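Gultach: a transcribed set of headstone inscriptions

Version 3, updated in February

Hello and welcome! Gultach is a collection of 760 inscriptions copied from gravestones in the old burial ground at Bralik and its newer extension up the hill. We've typed them up line by line, kept the spelling the mason cut, and put the lot into one plain table so that family historians, letter cutters and anyone who just likes old stones can search it.

What you get

inscriptions.csv has one row per stone. The columns are stone_id, row, plot, material, lettering, text, year_cut and notes.
materials.txt lists the words we use for stone types. Please read this one first, as "slate" covers several quarries and we only split them where the parish book told us which.
masons.csv links 131 of the stones to a known workshop, mostly from signatures low down on the back or side. Margit Pintér spent many happy evenings on her knees with a torch for this file, and it's my favourite part of the whole collection.

How the text was copied

Every stone was read twice by two different people. Where they agreed, the reading went straight in. Where they didn't, Danylo Palamarchuk went back in low evening light, when shallow lettering stands up wonderfully well, and made the final call. A slash marks a line break. Square brackets hold letters we are fairly sure of, and a row of dots is a gap we couldn't fill. We never cleaned, chalked or wetted a stone. 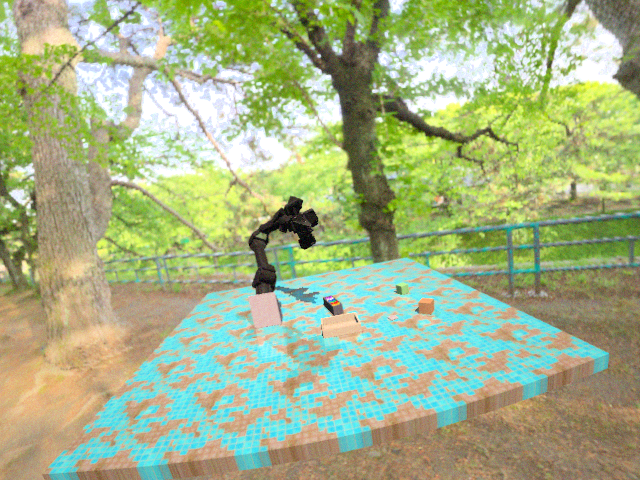 Rendered view: patterned slab and robot arm in a park setting.

Lettering styles

The lettering column uses five values: incised, raised, leaded, painted and unknown. Leaded letters are a joy when they survive, but many have dropped out and left only the peg holes. Blagoje Dimitriou worked out a lovely way of reading words from the holes alone, and those rows have "pegs" in the notes so you can treat them with a bit more care.

Known problems

Row F was renumbered after the wall was moved, and 50 stones there carry both an old and a new plot number. The old one is in notes.
Dates in year_cut are the year the stone was made, where known. Please don't read them as a year of death!
Accents in some names were lost in version 1. Most are back now, but do shout if your great-aunt is still missing hers.

Leaving things out

Stones for burials in the last thirty years aren't included unless the family asked us to add them.

Using the data

You're free to copy, share and build on it for any purpose. A credit to "Gultach inscriptions, Bralik" is plenty. Corrections are very welcome, ideally with the stone_id and what you think it should say. Ivan Antoniuk looks after the table and merges changes once a month.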